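Two-arm cloth lift: grasp refinement keeps losing the second corner

fuentealba_m
Dec 7, 2018

I'm running a two-arm setup on cloth, mostly T-shirts and cut squares. The pipeline is: segment the cloth, pick two corner candidates, send both arms down, close, lift, pull apart to a set width. The first corner is fine. The second slips out during the pull-apart in far too many runs. Out of 278 logged lifts last month I'd call the second corner the cause of nearly every failure.

Controller is plain joint position with gravity compensation, loop at 1000 Hz on the drives. The planner (Jurngate, stock build) hands me waypoints for each arm separately and I interpolate. No force sensing at the wrist. I do have motor current.

Is this a perception problem or a control problem?

kettleboard
Control. You are planning two arms separately and then asking them to share an object. Any lag between them goes straight into the cloth. Put both arms on one trajectory with one clock and see what's left.

evb_tomas
I'd look at perception first. On patterned fabric our corner detector used to put the point inside the edge of a print, so the gripper closed on a single fold of cloth well away from the real corner. It held for the lift and then went as soon as there was any tension. Are your failures worse on printed shirts?

fuentealba_m
Haven't split them by shirt. I can do that, the file names have the garment in them.

kettleboard
If it were perception the first corner would fail as often. He says it doesn't.

evb_tomas
Not if he picks the first corner by confidence and takes whatever is left for the second. Then the second is always the weaker guess. That's the default in Kulta if nobody has changed it.

fuentealba_m
It is Kulta, and I haven't changed it. So yes, the second one is the lower score by design. I hadn't thought about that.

Yen-ting Choi
You can test both without rewriting anything. Log the commanded and measured gripper positions for both arms with the same timestamp, then plot the distance between the two tips during the pull. If the measured distance overshoots your target width before the slip, it's the arms. If it never overshoots and the corner still goes, it's the grasp.

Also, what do you use to stop the pull? A fixed width will be wrong for anything that isn't the cloth you tuned it on.

fuentealba_m
Fixed width, one value per garment class. Plot is a good idea, doing that now.

kettleboard
Stop on motor current. Filter it, take a baseline once the cloth is hanging still, and stop when it rises past a threshold.

Yen-ting Choi
Current is poor for this on geared joints. Friction will hide a light shirt. I'd use the camera and stop when the top edge between the tips is close to straight. It's slower, but we run it at 30 frames a second and move slowly enough that it doesn't matter.

kettleboard
Works for me on towels – but I agree a T-shirt is lighter.

fuentealba_m
Back with the plot. Both of you were partly right. The right arm trails the left by 9 ms, and the tip distance does overshoot a little. With one shared trajectory the overshoot is gone. Some second-corner slips are still there, so I'm re-scoring corners as a pair next. I'm also trying the top-edge check as the stop condition.

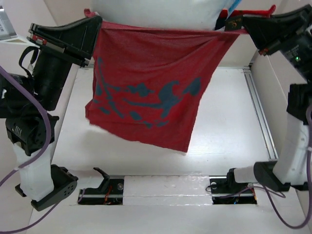

Red cloth with the teal print, held at both top corners.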